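Chapter 7
Open Shelves and Closed Doors

342 shares
7 comments

If you have come to this chapter straight from the one on closets, you may be a little tired of doors by now, and I can't blame you. We spent a good many pages on how they swing, where they bump, and what ends up piled behind them. I promise this one is gentler. It is about the big standing piece of furniture that so many living rooms and family rooms are built around, the wall unit with its cubbies and its cabinets, and about the very ordinary question of what to put in it.

I grew up with one of these. Ours was dark and heavy and came from a store in Geldale that has long since closed, and it held my mother's dishes, a radio, two rows of books, and every board game the family had ever been given. The games lived at the bottom, where we could reach them, and the dishes lived at the top, where we could not. I don't believe my mother ever thought of this as design. She put things where they made her day easier, and when they stopped making her day easier she moved them. Most of what follows is a longer way of saying what she knew already, but a textbook needs pages, and you need the words for these things if you are going to talk with clients about them.

Let us start with those words. A cubby is an open compartment with a floor, a roof, two sides, and usually a back. A bay is a whole column of compartments, from the bottom of the unit to the top. The uprights are the tall panels between the bays, and the back panel is the sheet that closes off the rear. You will find small holes in a great many uprights and back panels, some for shelf pins and some for screws, and you should learn to look at them, for they can tell you where a shelf might go or how the piece is held together. Please don't assume that every hole is there to carry weight. Students at our Bristness workshop make this mistake every January, and I have swept up more than one fallen shelf.

A door front may be solid, or glass, or something in between. The in-between kind interests me most. Frosted glass, ribbed glass, and the various wavy and pebbled sorts all let light through while softening whatever sits on the other side. A stack of blue bowls becomes a bluish shape. A tangle of charging cords becomes — well, a grayish tangle, but a much quieter one. People who can't quite decide between hiding their belongings and showing them are often very happy with a door like this, and you will save yourself a long afternoon of discussion if you bring a sample along to the first visit.

Now to the open compartments, which cause most of the trouble. Clients worry about them. They look at a new unit with all those square mouths and feel that each one has to be fed, and so off they go to buy vases. In the Shehu apartment, which we will come back to in the exercises, there were so many small vases on the shelves by the second week that there was no place to set down a book. We took out more than half, boxed them, and left several cubbies with nothing in them at all. The family was doubtful for a few days and then began to use the room again.

An empty cubby is useful. It gives the mail a place to land, and the library books, and the present somebody has to wrap before the weekend. It also gives the eye a place to rest in a room where there is plenty to look at already, such as a wide window with trees outside or a balcony overhead. I would ask you, when you draw up a plan, to mark at least one compartment in every bay "open" and to defend it kindly when the client wants to fill it.

Weight deserves a paragraph too. Heavy things go low, on the bottom run, and you should fasten any tall unit to the wall before you load it, following the instructions that came with it. Boxes are better behaved than most objects, but they do have opinions of their own about standing up. A box that is tall and thin will lean on its neighbor, and the neighbor will lean on the side panel, and if you take one out the other may slide. Laying a box flat uses more shelf and spares you the sliding. Both ways are perfectly good, and you will see them side by side in most homes that people really live in.

Color is the last thing I'll raise before you turn the page. A white unit makes a plain background, so any printed box or bright spine set on it will be noticed from across the room. Some clients love this. Others would like their boxes behind a door. Ask early, and write the answer down on the planning sheet — the one from the Zallik project at the back of the book will do nicely. 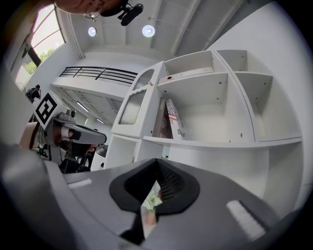
LOOKING AT STORAGE

Two boxes share the large middle cubby in this white unit, leaning side by side, one dark brown with white lettering and one printed with an American flag design. A flat white box with a small red label has the upper cubby to itself. Decide which of them you would leave out in the open and which you would move behind the ribbed glass door, and bring your planning sheet to the next class.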